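Laundry demo at an open day: what should the washer station look like?

Posted in Events and Demonstrations

We are running a two-arm mobile robot at the Altevia open day in February, and the task will be loading a front-loading washer from a basket. The robot does it reliably in the lab with one operator watching. At the open day we will have visitors in groups, 8 minutes per group, first group at 10 a.m. The policy was trained on 116 demonstrations, all of them in the same corner of the lab.

What I need to know:
How much of the lab corner do we have to reproduce in the hall?
Do we run the full task, door included, or start with the door open?
Is a mixed load realistic, or should we stay with one garment?

The hall has a light vinyl floor and windows on one side. Power is available at the wall only. Water is not available, so the machine will not run.

Ikhsan Hartono

falent_bench

Start with the door open. Visitors want to see clothes go in. Also bring a spare of everything. We ran a towel-folding demo last year and spent half the morning looking for a fuse.

Anselmo Soler

I disagree with the answer above about the door. Opening it is the part people remember, and with a closed door at the start you also get a clean reset point between groups. If your latch success rate is poor, then leave it open, but measure it first in the hall and with the hall lighting. Ours dropped to 79 percent when we moved from the lab at Olvera to a room with windows, and it came back after we closed the blinds and added demonstrations recorded in the new room.

On the load: one garment per group. Mixed loads add grasps, and each grasp is a chance to drop a sleeve over the rim of the door. When that happens the arm has to go back for it and you lose the time slot. With 8 minutes per group I would plan for 3 attempts at most and use what is left for questions.

Mark the base position with tape, and mark the basket too. Somebody will move it while resetting. Keep the visitor line outside the full reach of both arms plus a margin, and put the person with the stop button on the side where they can see the grippers. Do not have the same person do the talking.

Reproducing the corner matters less than people think for walls and more than people think for the floor. Match the distance from basket to door, the basket itself, and the height of the machine. The station we set up for the Gasano visit is a fair reference for spacing and for how little you need. The washer stands against a plain white wall on a gray floor, and the basket goes directly in front of the door, so the arms work over it from either side. I picked a red and white garment because it contrasts with the cream basket and people at the back can follow it. Pay attention to cables as well: we had white ones lying in loops on the floor to the left of the machine, and for a public event I would tape those down or route them along the wall before opening.
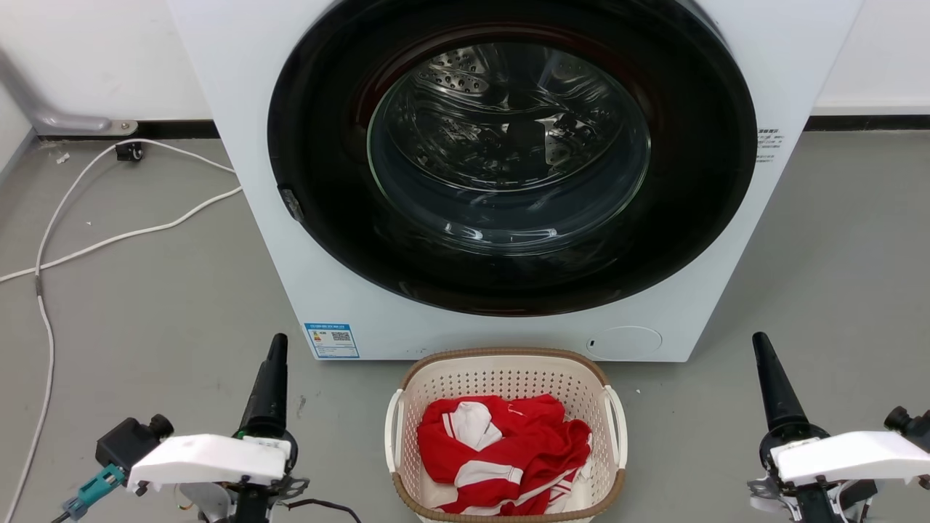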